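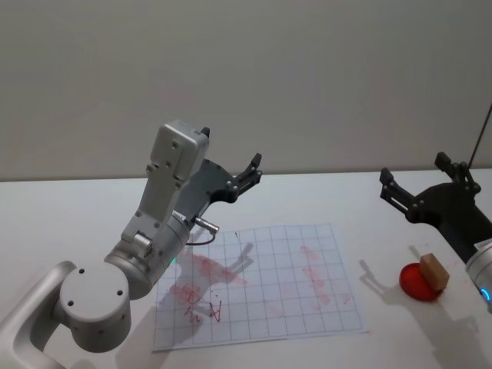

Workshop tips from the Drumora robot club

Two arms on one table is such a fun setup, and after 73 practice runs we have a few habits to pass on!

Put grid paper under the work. You can call out a miss in squares, and a stained sheet is fine for practice – save the clean ones for the September contest.

Keep a little slack in the gripper cable. Turn the wrist slowly through its full range before you run anything fast.

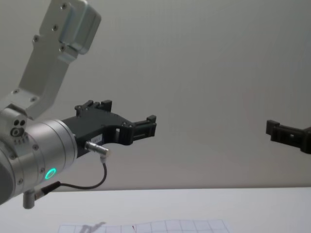

How far apart should the grippers start?
Leave at least 25 squares between the tips, then close the gap in small steps.

Try a small wooden block first, and give each arm its own half of the table until both programs behave. Our Ketetti team mixed up left and right for almost 2 weeks – write it on tape and stick it to the table edge.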